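Comparing Two Finger Designs for Drawer Opening in Simulation
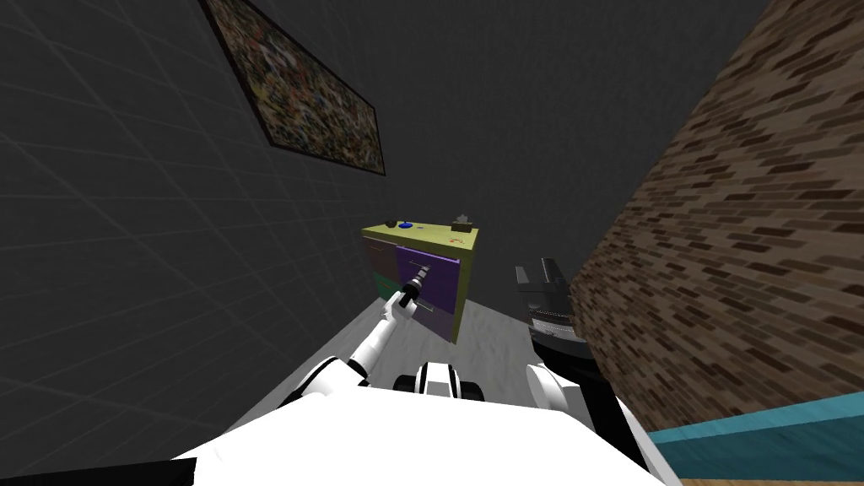 Abena Ankrah
Term project report, Robot Manipulation Lab, Odoi Technical College

1. Purpose

The project compared two grippers on one task: opening a drawer by its handle. Both were modeled on the same two-armed robot in the Skostotus simulator. The first has slender fingers with lighter gray pads at the tips. The second is a parallel gripper with flat, blocky fingers. In the setup shown, the slender gripper is on the left arm, at the front of the large purple drawer, and the blocky one is on the right arm with nothing in it.

2. Setup

The cabinet stands against the far end of the floor, with a few small objects on top. The objects were left in for all runs so that a hard pull would show up as a shift in their positions. Wall and floor textures were fixed. Lighting was changed between runs but did not enter the grip controller, which used joint positions and contact force only.

Each gripper was given 300 attempts. For the blocky gripper the start pose was mirrored and the base moved sideways to give it the same reach. An attempt was stopped after 3000 control steps. Success meant the drawer was out by at least 7 cm with the handle still held.

3. Results

The slender fingers got behind the handle more often on the first approach. Most of their failures were slips during the pull — the pads slid toward the end of the handle when the arm came back at an angle. The blocky fingers missed more approaches, usually by hitting the drawer front before closing. Once closed, they rarely let go.

Total logged contact events came to 3886 across both grippers. A large share of these were short touches under the force threshold and were removed before the comparison.

4. Problems

Handle friction was taken from the Nelholm parts library and was not measured. Lowering it made the slender gripper clearly worse and had little effect on the other. The wrist on the left arm also reached its joint limit in several runs, and these were counted as failures even though the grip was good.

5. Next steps

Repeat the test on the smaller drawers with a straight pull path, then run the slender gripper with wider pads. The Plaltstead controller should be tried with a lower closing speed before any change to the blocky fingers.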